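Subject: Re: [clesta-arms] Handoff task, left to right
Date: April 6, 2020

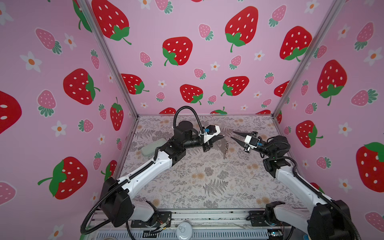 I have gone through the logs from the last batch and can answer most of the points raised on the list. The quoted message is below, with replies in line.

> 1. The handoff fails more often from left to right than from right to left.
> Is this the calibration or the policy?

Calibration, in my reading. The two arms share the front rail but each has its own base frame in the config file. The transform between them was measured by hand when the brackets were moved and has not been measured again. An error of 2 mm at the base is small for pick and place with one arm. For a handoff with the grippers facing each other it takes up most of the margin, and the thin metal pieces leave very little to begin with. The pointed fingers on the right arm close along a narrow line, so if the part is offered low they close on air.

I propose we run the paired touch routine from the Lellell branch before each session. It moves both grippers to the middle of the mat and asks the operator to confirm contact at 6 poses. The script writes the new transform to the config and keeps the old one with a .bak extension. Please do not edit the file by hand afterward.

> 2. Can we go back to the plain white walls? The strawberry paper is confusing
> the color threshold.

The threshold code is what should go. It was written for the first club demo and assumes that anything red is a target. The competition rules allow the organizers to change the background between rounds, so a detector that only works on white is no use to us. Keep the strawberry paper up through May. The fern mat stays too. If someone needs a plain background to debug a single function, tape a sheet of paper over the mat and take it off when done.

> 3. How many episodes do we have that are usable?

The index lists 1,559 episodes. More than 100 of those have a dropped segment in the right camera stream and should be left out of training. I have put the IDs in exclude.txt in the Abugri folder. The loader already reads that file if you are on the current main branch. On an older checkout it is silently ignored, so pull first.

> 4. The right arm sometimes stops short when reaching across toward the back
> left corner.

Check the cable before touching the joint limits. The corrugated run has to have enough slack to follow the forearm through the full reach. On the left arm it loops high above the joints and has not given trouble. On the right arm it curves from the joint down past the white link, and at full extension it can pull tight. The current on the elbow joint rises well before the stop, which fits a mechanical load and does not fit a software limit. I have not confirmed this on the bench.

> 5. Should the case be on the mat at the start of the episode or placed by
> the arm?

On the mat at the start, on the left side, with the long side on a diagonal. Vary the angle between episodes. The metal piece starts near the middle. Anything recorded with the case placed by an arm belongs to the Zirnitz task and needs the other label, otherwise the two sets get mixed at export.

Two open items from my side. The joint velocity cap is still set to the value for beginners and makes each episode longer than it needs to be. I would raise it for the free motion phase only and leave the approach as it is. Also, the task description in the repo still says "pass the object," and the export script matches on that exact string, so change both in one commit or leave both alone.

Comments on the velocity cap to the list, please, and patches against main.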